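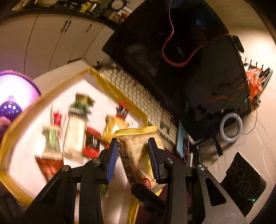 Section 2: Setting up your first shelf

Cillow keeps a list of the food you own so that you stop buying cumin. Before it can do this it needs a shelf, and the shelf needs things on it. Set aside an evening. Charge your phone first.

You should already have created a household (Section 1). If two people in your home each created one, go back and merge them now. Merging later is possible in the sense that moving a piano upstairs is possible.

Creating the shelf

1. Open Cillow and tap Shelves, then New shelf.

2. Give the shelf a name. Use one that everybody in the house would use out loud. "Snacks" is good. "Zone B upper" is what you get when one person sets up the app alone after midnight.

3. Choose a shelf type: Dry, Fridge, Freezer or Other. The type decides how early you are warned about dates. It can be changed afterward, but the warnings you have already dismissed will come back and you will have to dismiss them again.

4. Tap Save. An empty shelf appears. Enjoy it.

Note: A free household can hold 205 items. This sounds like plenty until you open the spice drawer. When you reach the limit, Cillow will not delete anything. It will just show you a banner every time you open the app.

Adding items

5. Take everything off the real shelf and put it on a table. Yes, everything. Items entered from memory are the main cause of support requests, and most of those requests concern chickpeas.

6. Tap Scan and hold the barcode in front of your phone. Wrinkled and shiny wrappers may need a second try. Smooth the code with your thumb and tilt the packet away from the lamp.

7. If the item is not found, tap Enter by hand. This happens often with imported groceries, items sold singly out of a bigger box, and anything from a relative.

8. Type the name. The Name field accepts any script, and the Also called field takes a second name. A packet marked 咸蛋黄味 can go in under that, with "salted egg yolk biscuit" as the other name, and search will find it either way. Please do not enter it as "yellow biscuit thing." You will not remember.

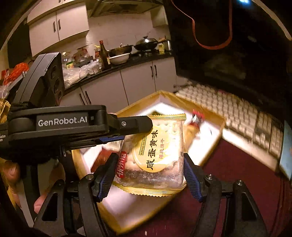
9. Enter the date. Set the format to match the packet before you type. A packet stamped 02/01 may mean 1st February or it may mean the second day of January, and Cillow has no opinion on which. If there is no date, tap None found. Do not make one up to get rid of the gray box.

10. Set the quantity. For multipacks, count what is inside. A box that contains one cracker is one cracker, however large the box.

11. Put the item back on the shelf and pick up the next one. Repeat until the table is clear or morale runs out. Your work is saved after every item.

Caution: Do not scan while items are stacked. The scanner reads the first code it can find, and it is not choosy. One of our testers, Maarten Bakker, owned nine jars of the same pickle for most of March, on paper.

Sharing the shelf

12. Tap the shelf name, then People, then Invite. Each person can be a Viewer or an Editor. Viewers can see what is on the shelf. Editors can admit to having eaten it.

13. Decide whether to turn on Show who removed it. The default is off. We left it off on purpose, after a trial in the home of two of our own staff.

If something goes wrong

The list says you have it, but you don't.
Somebody ate it. Tap the item and choose Used up.

The same item appears twice.
It was scanned once and typed once. Press and hold either entry, tap Combine, and keep the better spelling.

The scanner shows a black screen.
Check camera permission in your phone settings, then check whether your finger is over the lens. We ask that you check both before writing in.

Warnings arrive at night.
Go to Settings, Alerts, Quiet hours. The yogurt will keep until breakfast.

Section 3 covers the freezer, which has its own rules.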